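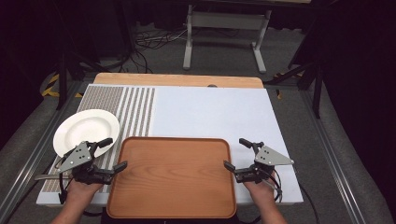

I bought the Brakedell serving tray in March, after my old plastic one cracked at the handle. It is a rectangular tray made of wood, and I paid a little more than I wanted to pay. My first worry was the color, because in the shop photos it looked almost red. On my table it is a warm orange-brown, and you can see the grain well, also next to a pale surface like the light blue-white panel on the tabletop. The edges are raised and rounded. I like this part most, and I will come back to it.

First the size. I cook for two people, sometimes for five when my sister comes, and I wanted one tray that carries a dinner plate, a glass and a small bowl together. The Brakedell does this, but with a wide-rim plate there is not much space left. My round white plates have a wide rim and only a small center, so they take a lot of room for little food. If you have the same kind, put the plate in first and then look what fits near it. With normal plates I have no problem.

The edges are high enough to stop a glass that slides. I tested this with water, walking from the kitchen to the balcony and back, 20 times in one week. I spilled one time, and it was my own mistake at the door. Because the edges are rounded they do not press into the fingers when the tray is heavy. My former tray, from Grostex, had a sharp line under the handle and after some minutes it was not comfortable.

Now the things I like less. The tray has no feet, so it is difficult to pick up from a flat table. You must pull it a little over the front edge of the table and then take it from below. After some days this becomes a habit -- but for an older person, or somebody with weak hands, I am not sure it is a good choice. My neighbor Rhonda MacLeod tried it and she gave it back to me quickly. She prefers the Corrigan model, with cut-out handles.

Cleaning is simple if you are not lazy. Wipe it with a damp cloth and dry it at once. I left a wet cup on it during one night and in the morning there was a pale ring. It became weaker when I rubbed in some oil, but it did not go away completely. The paper in the box says the finish is good for up to 1,000 wipes. I did not count, and I do not know how they counted either.

The delivery by Stadunance took longer than they promised, and the box had a soft corner. The tray inside was fine.

Would I buy it again? Yes, for the edges and for the look of the wood. I would only ask the maker to add small feet -- even thin ones would help. Four stars from me.

Nov 23, 2023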